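Gratex Opens Its Handling Workshop to Visitors, Shows Hand-Held Gripper Work

FOR IMMEDIATE RELEASE

May 12, 2018

Gratex opened its handling workshop to the public today for a full day of demonstrations, giving visitors a close view of the work that comes before a robot is asked to pick up or move anything. Demonstrations ran in the morning and again after lunch. The work at the tables was done by people using hand-held grippers, with trays, boxes and other plain items as the objects.

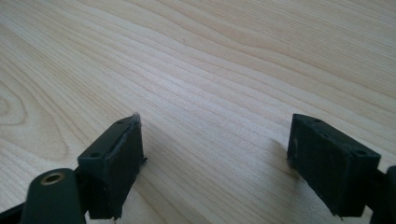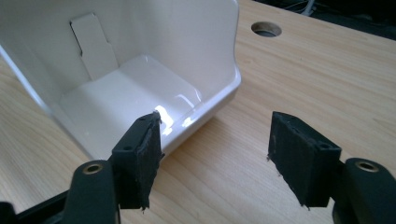
At the table with the green box, the operator worked with a gripper in each hand.

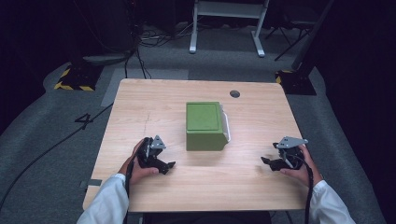 Asel, which came to the open day as a guest of Gratex, said in a written comment that the hand work was the part it had wanted to see. Most demonstrations it attends begin with a finished robot cell running at full speed, the comment said, and leave visitors guessing about how the movements were chosen in the first place. Asel added that it would have liked a longer session on how recordings are checked and thrown out, and that it had asked Gratex to put one on the program the next time.

Gratex said it has taken up the request. A session on checking recordings will be part of the second open day, planned for August.

What was shown

The open day was built on the Hrubý project, which Gratex runs together with Londetti. The project deals with the handling of light containers: opening them, closing them, turning them, moving them from one spot to another and setting them down where the next person or machine expects to find them. These are jobs that workers in small packing rooms do all day and that are still hard to hand over to a machine without a good deal of setup.

In the Hrubý project, an operator carries out each task by hand, using grippers with two fingers in place of bare hands. The movements are recorded and later used to prepare a robot for the same task. Working through the grippers keeps the operator to the kinds of grasp that a two-finger robot hand can make. A person's fingers can curl under a lid or steady a box with a palm. A pair of flat fingers cannot, so the operator has to find another way, and it is that other way that gets recorded.

Up to the day before the opening, the project had collected 1422 recordings. Of these, 156 were set aside after review. Gratex said the usual reasons were an object that slipped out of the grasp, a task stopped partway through, or an operator who began before the table was ready. Recordings that are set aside are kept, and Londetti has started sorting them by cause to see whether some of them can be used to teach a robot how to recover from a poor grasp.

Visitors were taken through the demonstrations in small groups. Each group watched a task performed at normal pace and then again slowly, with a member of the workshop staff explaining the order of the movements. Questions were taken between runs. Many of them were about the finger pads, which have to hold smooth plastic without marking it and which wear with use. Staff explained that pads are treated as a supply item in the project and are changed when grip begins to suffer – there is no fixed schedule.

Other questions dealt with training. A new operator in the project spends 2 days practicing before any recordings are kept. The first day is spent on opening and closing the fingers at the right moment and on bringing both hands to an object without knocking it. The second is spent on full tasks. Gratex said people with packing experience tend to find the first day slow and the second one easy, while people who come from an office background often report the reverse.

A short talk from Londetti

Londetti, which handles the software side of the project, gave a talk in the workshop's meeting room. It covered how recordings are trimmed, labeled and compared with one another, and why the same task is repeated by different people. Two operators will rarely reach for a box in quite the same way, and Londetti said that this spread is useful up to a point. When the spread becomes too wide, the robot tends to hesitate between approaches. The project now gives operators a written starting position and a written end state for each task and leaves the middle to them.

The talk also covered what the project does not yet handle well. Soft bags, thin film and anything that changes shape when gripped are outside the present work. Glossy containers are within it but need more recordings than dull ones, as reflections on the surface can make edges harder for the software to find. Londetti said it would report on both matters when the current phase of the project is over.

Next steps

The second open day in August will follow the same plan, with the added session on checking recordings. Gratex also plans to offer visiting companies a chance to bring one container of their own for a trial at the tables. Containers should be light enough to lift with one hand, clean and empty. Companies that want a trial must send measurements ahead of time so that the workshop can confirm the item will fit between the gripper fingers or can be handled with two grippers together.

Group size in August will be held to the same limit as today. Places will be given in the order requests come in, and companies that asked for a place today and could not be fitted in will be contacted first. Schools and training centers may apply as well and will be offered the morning demonstrations. There is no charge to attend.

The Hrubý project is in the third of 4 planned phases. The present phase covers boxes and open trays. The last phase will bring both together in one longer task, in which items are taken out of a box, placed in a tray and the box is closed again. Gratex and Londetti said they have not set a date for the start of that phase, which depends on the results of the robot trials now being prepared.

About Gratex

Gratex develops handling methods for small packing and assembly operations and runs a workshop where new tasks are tried by hand before they are moved to machines.

About Londetti

Londetti writes software for recording and preparing movement data and is the software partner in the Hrubý project.

Requests for places at the August open day, and for container trials, should be sent to the Gratex visitor office. Press questions on the Hrubý project may be sent to either company.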